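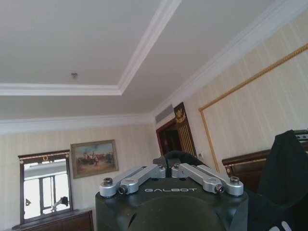 4. Setting up your Seromness room sensor

Now for the fun part! Once the Zerik hub is running (section 3), the sensor takes only a few minutes, and you'll be looking at your first temperature and humidity readings before the kettle has boiled.

You will need the sensor, the wall plate, the two short screws from the small bag, a crosshead screwdriver and a pencil. A spirit level is lovely if you own one.

4.1 Choosing a spot

Pick an inside wall at chest height, well away from radiators, lamps and direct sun. Hallways work beautifully. Kitchens are fine too, but keep the sensor well clear of the cooker or you'll get some very exciting graphs every time somebody makes soup.

Note: the sensor needs to be within 40 metres of the hub with a clear line between them. Thick stone walls cut this down a good deal, so try it in place before you drill anything.

4.2 Fitting the battery and pairing

1. Twist the back cover anticlockwise and lift it off.
2. Pull out the paper tab. The light on the front blinks green twice.
3. Open the Utico app on your phone and tap Add a room.
4. Hold down the button inside the sensor until the light turns blue, then let go.
5. Wait for the name of the sensor to come up in the app. This can take up to 60 seconds.
6. Tap the name and give your room a proper title. "Back bedroom" is much easier to live with than "Sensor 2" once you have a few of them!
7. Put the cover back on and twist clockwise until it clicks.

If the light turns red, the hub was busy. Press the button once, count to ten and go back to step 4.

Caution: use only the battery type printed inside the cover. Don't mix old and new batteries, and keep them out of reach of small children.

4.3 Fixing the wall plate

1. Hold the plate against the wall with the arrow pointing up and mark both holes.
2. Check for pipes and cables behind the wall.
3. Drill the holes, push in the plugs and screw the plate on. Stop when it feels snug, as the plastic can crack if you keep going.
4. Slide the sensor down on to the plate.

Renting, or just fond of your wallpaper? The Costa shelf stand holds the same sensor and needs no holes at all. Leave a gap behind it for the air to move.

4.4 Your first readings

Give the sensor an hour to settle. After that it takes a reading every few minutes and stores the last 1024 of them, even if the hub is switched off, which is brilliant for power cuts and holidays. Swipe left on any room in the app to see the graph, and pinch to zoom in on a single day (try it the morning after a frost).

To save your readings, tap Share and choose Spreadsheet. Each file holds up to 1000 rows, so a long history arrives as two files.

4.5 Changes to this section

Revised Tuesday, December 24, 2019. Step 6 of 4.2 reworded and the shelf stand added. Text by Ludmila Murín, checked by Evaristo Lo Presti. The section on window contacts follows in January.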